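13 May 2018

**Equipment planning, two-arm sorting cell: notes toward the revised request**

The request submitted in February was returned with two remarks. The first was that the quantity of end effectors was not justified. The second was that the floor space at Etside had been assumed and not confirmed. Both remarks are fair. This entry records what has been settled and what remains open before the request is resubmitted.

Floor space. Etside has confirmed one bay with a power drop on the north wall. Compressed air is available in the next bay only. The cell as specified uses electric hands throughout, so the air line is struck from the request. If the laboratory later decides on suction tooling, the line will have to be priced again, and the wall between the bays will need a penetration approved by the building office.

End effectors. The February request listed two multi-fingered hands and two parallel-jaw grippers as alternates. Padton has quoted the hands with a delivery time of 20 weeks. The parallel-jaw units are a stock item. The hands account for the larger part of the cost, and the justification must therefore rest on tasks that the simpler units cannot perform. The handover task is the strongest candidate and is being worked in simulation at present.
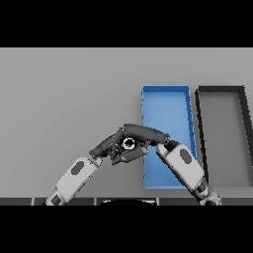
Purchase of the second hand depends on whether both sides of the handover require fingers. A mixed cell, with one hand and one parallel-jaw unit, would reduce the request considerably and should be costed as Option B. Against it is the matter of clearance. With the two hands closed around the small white ring, the fingers overlap so closely that it is difficult to say which side would tolerate a wider, stiffer tool. The mixed arrangement should be modeled on both the left and the right before the option is put forward. Until then the request will carry two hands as Option A.

Trays. The model uses two shallow trays, one blue and one with a black rim. Physical trays of a similar kind can be bought in packs of 48 from Endolden, far more than the cell needs. The teaching workshop has agreed to take the balance and to share the charge. Tray depth is to be checked against the reach of the fingers before ordering -- the catalog gives outside dimensions only.

Parts. A bag of 300 assorted rings and nuts is to be charged to consumables and kept out of the equipment line. The February request mixed the two, and the budget office had to separate them.

Service and spares. Padton Sales offers a service plan for the hands, priced per unit and per year. The written terms do not state whether finger replacement is covered. A question has been sent. The plan is not to be included until the answer is on file.

Open items:

- Written terms from Padton on finger replacement
- Simulation of the mixed cell, both sides
- Internal depth of the Endolden trays
- Load rating of the Etside floor under the table; the table supplier states 80 kg per foot
- Revised cost sheet with Options A and B in separate columns

The cost sheet is to be circulated within the group before it goes to the budget office -- the February version was not, and the duplicate freight charge went through unnoticed.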